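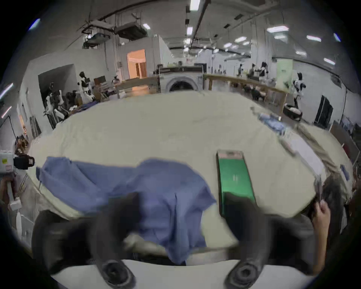 Arkberg Folding Table, White Top: Equipment Review

Summary
The Arkberg is a large table sold for garment work: sorting, folding, pairing and stacking before items go to shelves or bags. The Wamurau Textile Reuse Center placed it in regular use in February, and this review covers the first 30 working shifts. The purchase price was $419, delivery included. Assembly was carried out on site by two members of staff and took 36 minutes.

Work surface
The top is plain white, and the color proved more useful than expected. Stains, loose threads and missing buttons show clearly against it, and dark garments can be checked for lint without moving them to a second station. Light items are harder to judge. White sheets and pale shirts should be inspected over a dark cloth, and the Center now keeps one at each table for that purpose.

The finish is smooth. Cotton shirts slide easily when turned, which speeds up the fold at the sleeves. Slippery linings slide too easily, and a stack of lined jackets left near the edge will shift if the table is bumped. Staff were advised to keep such stacks to the middle.

Size and reach
Two people can work at the table at once, one sorting and one folding, without exchanging places. The depth is generous. A shirt may be laid out at full width with space left for a finished pile, and trousers can be folded lengthwise without hanging over the side. Shorter members of staff reported that the far side is a stretch, and they preferred to work from a corner. The height is fixed. An adjustable version would suit a mixed team better, and the manufacturer does not offer one at present.

Placement
The table performs best close to the laundry area. The Center first tested it near the loading door, where each load had to be carried the length of the room, and later moved it to stand in front of the washing machine. The second position was clearly better. A wooden counter behind the machine takes detergent, pegs and other small items, so the folding surface can be kept for clothing. The table has no drawer or lower shelf, and any site without a counter nearby should budget for separate storage.

Care and durability
Daily cleaning consists of a damp cloth and mild soap. Ink from laundry markers came off with rubbing alcohol on the first attempt. One shallow scratch was recorded, caused by a zipper pull - it does not catch on fabric. The Center handled over 2,000 garments on the table during the review period, and the legs required tightening once.

Comparison
The Mamano bench, previously used at the same station, costs less and has a useful lower rail for hanging. Its top is narrower, and adult coats could not be laid flat. The Ó Briain sorting table is similar in size to the Arkberg but considerably heavier, and it was returned after a short trial because it could not be moved by two people.

Recommendation
Approved for purchase at sites with a fixed laundry area and suitable storage close by. Not recommended for pop-up events or for rooms where the table must be put away each evening. Sites placing an order should request the spare foot caps, which are supplied at no charge but are not included in the carton.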